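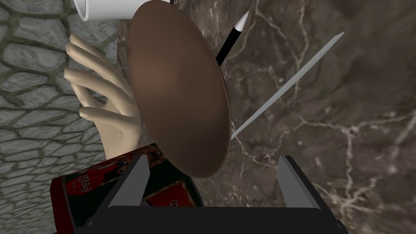 Lalside, August 16, 2021
Stijn Hendriks

Session notes: How to read a book about instruments

These notes go with the reading pack. Bring the pack, bring a pencil, and please do the reading before you arrive. Last time half the room was skimming the photographs while I talked.

Our subject is the instrument book: the large, handsome volume about violins, pianos, accordions or whatever the publisher thinks will sell in the run-up to Christmas. I own a shelf of them and I have grown suspicious of most. They are written with love, and love is poor at checking dates. The aim of this session is to get you to read one the way you would read an advertisement from a shop you don't quite trust.

1. Who is talking?

Start with the author. Is this a player, a maker, a dealer or a collector? A dealer who writes that a certain workshop is "undervalued" may well be right, and may also have two of its violins in the back room. A collector tends to write about what he has. If a chapter on the mandolin gives 16 pages to one small maker and a paragraph to everybody else, look in the picture credits and see whose mandolins they are.

Makers are better on construction and often dreadful on history. They repeat what their teacher told them, who had it from his. I have a lot of time for workshop knowledge, but a story that has gone through three workshops is still a story.

2. The words to circle

Go through your extract and circle every one of the following: warm, sweet, woody, singing, legendary, iconic, secret, lost. Then read the sentences again without them. Some will hold up. Others will have no content left at all, and those are the ones I want you to bring to class.

"Secret" deserves a note of its own. The secret varnish, the secret timber, the secret curing of the reeds. Ask how the author came to know of it. If it was lost with the maker, then what exactly is being described? The Braseven chapter in your pack has a full page on a lost varnish recipe and gives no source for any of it. I have written to the publisher twice. I had a very nice reply about the paper stock.

3. Claims about sound

Be hard on these. A listener who knows which instrument is old, and what it costs, is going to hear something old and costly. Blind listening is awkward to arrange and easy to do badly, and the results have been argued over for years, so don't come to class announcing that the matter is settled in either direction. What I would like is for you to notice when a writer hasn't even raised the question. Was the player told? Were the strings the same? What sort of room was it?

Kai-wen Fu disagrees with me here, and you should hear the other side. His view is that a player who has spent 3 years with one cello knows things about it that no test behind a curtain will catch, such as how it answers under the bow, or what it does on a damp morning. I grant most of that. I only point out that "how it feels to play" and "how it sounds in row M" are separate claims, and that instrument books slide from the first to the second in the space of a comma. Kai-wen's piece is the second item in the pack. Read it before you read my comments in the margin.

4. Dates, labels and serial numbers

A label inside an instrument tells you that somebody put a label inside an instrument. It may be the maker, it may be a repairer, it may be a later owner with a hopeful turn of mind. Good books tell you which labels are doubted and by whom. Weak ones print the label large and move on.

The Lưu catalogue is the best thing we will read this term on this point. It lists 159 instruments, and where the date is a guess it says so and tells you what the guess rests on. It is also dull. I would ask you to put up with that. The entries on the zithers are the most useful, particularly where the compiler changed her mind between the first printing and the second and left both opinions in.

Compare it with the Erkholm volume, which promises "the 100 greatest keyboards" on the cover. Greatest to whom? There is no list of judges and no account of what was left out. The harmonium gets a single entry, the clavichord gets none, and the author's own upright – a pleasant instrument, I am sure – is given a double page.

5. Photographs

Large colour plates do a good deal of arguing without seeming to. A scroll lit from the side looks finer than the same scroll under a strip light. Check whether you are shown the back, the inside, the repairs. If every view is of the front, ask why. Check too whether the caption gives a size. I have seen a treble viol and a bass viol printed at the same height on facing pages with nothing to tell a beginner which was which.

For next time

Choose one page from either the Braseven or the Erkholm extract. Write a side of A4 on what the author knows, what the author has been told, and what the author would like to be true. Mark any sentence you can't place. Don't be rude for the sake of it – I can tell – and if you find a claim that stands up, say so and say why.

Anyone who wants to borrow the full Lưu catalogue should see me at the end. It doesn't leave the building.

Contact: Stijn Hendriks, Lalside music courses | © 2021 | Back to top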